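Forum Melside > Atelier et aménagement > Textiles, rideaux, fonds

Sujet : Rideau blanc derrière un plan de travail blanc : plis et marques de pliage

tringlot
Posté le 9 juin 2018

Bonjour à tous,

J'ai monté un rideau blanc derrière une table à plateau blanc, de façon à avoir un arrière-plan clair et continu au-dessus du plan de travail. Le plateau fait 760 mm de profondeur. Le rideau est suspendu à un rail Rarkeo vissé au plafond, glisseurs standard, galon fronceur posé par mes soins.

Le tissu est un polyester-coton Shakya acheté au mètre, grammage non indiqué sur l'étiquette. Il est arrivé plié en carré et a gardé la trace du pliage. Je l'ai laissé pendre deux semaines en comptant sur le poids propre. Résultat médiocre.

Mes questions :
- comment éliminer les marques de pliage sans décrocher le rideau ;
- faut-il tendre le tissu ou accepter les plis verticaux ;
- un lestage en bas a-t-il un effet sur les marques horizontales.

Merci d'avance.

molleton_59
Réponse

Poids propre insuffisant sur un polyester-coton léger, c'est classique. Le coton finirait par céder avec l'humidité ambiante, la part polyester garde la mémoire du pli tant qu'elle n'a pas été chauffée. Il faut de la vapeur.

Procédure : défroisseur vertical, tête au contact du tissu, passage de haut en bas, l'autre main tire légèrement sur l'ourlet. On commence par la tête du rideau. Laisser refroidir en place avant de toucher quoi que ce soit, un tissu manipulé chaud reprend un pli immédiatement.

Pour le lestage : un cordon plombé améliore le tombé, il ne supprime pas une marque installée.

bobinot
Réponse

Pas d'accord sur le défroisseur. Les modèles domestiques crachent de l'eau en début de cycle, et sur du blanc au-dessus d'un plan de travail on récupère des auréoles si l'eau est calcaire. Je décroche, je lave, je suspends encore humide. Les marques partent au séchage, sous le poids de l'eau. Mon rideau d'atelier en est à plus de 10 lavages et il tombe comme au premier jour.

Par ailleurs, quelle est l'ampleur ? Largeur de tissu rapportée à la largeur du rail. Sans cette donnée, on ne peut rien dire des plis verticaux.

molleton_59
Réponse

Suspendre humide sur un galon fronceur : le galon rétrécit avant le tissu si rien n'a été prélavé. Tu te retrouves avec une tête qui gondole. J'ai déjà refait une couture complète pour cette raison.

Pour les auréoles, eau déminéralisée et première purge dans un seau. Le problème n'existe plus.

bobinot
Réponse

Prélavage du galon et du tissu avant couture, c'est la base. Si ce n'est pas fait, le défroisseur ne rattrapera pas le rétrécissement au premier lavage, il le reporte.

tringlot
Réponse

Rien n'a été prélavé, ni le tissu ni le galon. Erreur de ma part.

Ampleur de 2, cousue en deux lés. La couture d'assemblage tombe hors de la zone utile, derrière le montant de l'étagère voisine.

Ashok Pathak
Réponse

Bonjour. Je confectionne des rideaux de séparation pour des ateliers et je peux apporter quelques éléments.

Une ampleur de 2 est une valeur de décoration. Pour un arrière-plan que l'on veut calme, elle est trop élevée : le tissu en excès doit bien se loger quelque part et forme des plis profonds, donc des ombres. Je descends nettement, jusqu'à un panneau presque plat, avec galon plat et non fronceur. Le rail peut rester, seule la tête est à refaire.

Il faudrait une vue du rideau en place, prise de face ou en légère plongée, avec l'éclairage habituel. Les marques de pliage se jugent mal sur description, leur visibilité dépend presque entièrement de l'angle de la lumière.

tringlot
Réponse

Voici l'état actuel. Entre-temps j'ai desserré les cordons du galon et réparti les glisseurs, donc les plis sont déjà plus ouverts qu'à l'origine. Aucun passage vapeur pour l'instant. On voit le rideau et le plateau de la table.
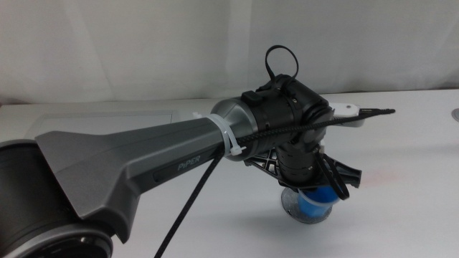

Ashok Pathak
Réponse

Merci. C'est mieux que ce que je craignais.

Les plis verticaux sont doux et ne me gênent pas. Les marques de pliage sont faibles. Ce qui se remarque davantage, c'est l'écart entre la droite, où un pan est un peu plus clair et plus lisse, et la gauche, qui s'assombrit légèrement. Deux hypothèses : soit le tissu est mieux tendu à droite parce que les glisseurs y sont plus espacés, soit l'éclairage n'est pas symétrique. Les deux peuvent se cumuler.

Test simple : échanger la position de quelques glisseurs entre les deux côtés sans toucher aux lampes. Si la zone claire se déplace, c'est la répartition du tissu. Si elle reste où elle est, c'est la lumière.

bobinot
Réponse

Vu comme ça, je ne laverais même pas. Marques négligeables. Je garde mes réserves sur la vapeur.

La vraie faiblesse selon moi, c'est blanc sur blanc. Plateau blanc, rideau blanc : le moindre écart de teinte entre les deux se lit, et le textile jaunira avant la table. Un gris très clair pour le rideau aurait réglé la question, et masqué les ombres par la même occasion.

molleton_59
Réponse

Un gris clair masque les ombres mais renvoie moins de lumière sur le plan de travail. Cela dépend de l'usage. S'il veut un poste lumineux, le blanc se défend. Quant au jaunissement, il vient surtout des lessives mal rincées et du soleil direct.

tringlot
Réponse

Je reste sur le blanc, le renvoi de lumière est justement recherché. Pas de soleil direct dans la pièce, le volet reste baissé côté sud.

J'ai fait le test des glisseurs. La zone claire s'est rétrécie sans disparaître. J'en déduis une part tissu et une part lumière, sans savoir laquelle domine.

Ashok Pathak
Réponse

Alors traitez d'abord le tissu. Ordre que je recommande :

1. Desserrer complètement le galon, ou le découdre et poser un galon plat.
2. Répartir les glisseurs à intervalle constant, au gabarit (une chute de carton suffit).
3. Bloquer les deux extrémités du rail avec des butées, sinon le tissu migre à chaque manipulation.
4. Vapeur du haut vers le bas, bande par bande.
5. Cordon plombé dans l'ourlet, gaine continue. Pas de plombs ponctuels, ils tirent localement et créent des pointes.
6. Seulement ensuite, reprendre l'éclairage.

Ne tendez pas le bas avec des pinces ou des crochets. Sur un tissu suspendu, une tension latérale crée des diagonales, et des diagonales se voient plus que des plis verticaux.

bobinot
Réponse

Point 5, je passe par une barre glissée dans l'ourlet. Tube aluminium léger, plus rectiligne qu'un cordon. Sur un panneau presque plat ça marche très bien.

Ashok Pathak
Réponse

La barre convient si le rideau ne s'ouvre jamais. S'il doit coulisser, elle l'interdit. Et elle transmet le moindre choc à toute la largeur, ce qui est pénible derrière une table contre laquelle on s'appuie.

molleton_59
Réponse

+1 pour le cordon. J'utilise celui de Broltimley, vendu au mètre, il passe en machine. Vérifier la gaine : certains cordons bon marché laissent une trace grise dans l'ourlet après lavage.

tringlot
Réponse

Le rideau doit coulisser, il y a un placard derrière. Donc cordon.

Galon fronceur décousu hier soir, galon plat prélavé et posé ce matin. Le rideau repart au plafond demain. J'ai emprunté un défroisseur et acheté un bidon d'eau déminéralisée. Je commencerai sur la partie cachée par l'étagère pour voir si le tissu marque.

Reste une question sur l'excédent : la largeur libérée par le galon plat est importante. Recouper le second lé, ou rabattre derrière l'étagère ?

bobinot
Réponse

Rabattre. Tu n'as pas prélavé le tissu, garde de la réserve tant qu'il n'est pas passé en machine au moins une fois.

Ashok Pathak
Réponse

Même avis. Prévoyez aussi de la marge en hauteur avant de fixer l'ourlet définitif, le retrait se fait surtout dans le sens chaîne. Un bâti à grands points tiendra le cordon jusqu'au premier lavage.

tringlot
Réponse

Noté, bâti provisoire et excédent rabattu. Premier lavage prévu en août, je remonterai le sujet avec la valeur de retrait mesurée.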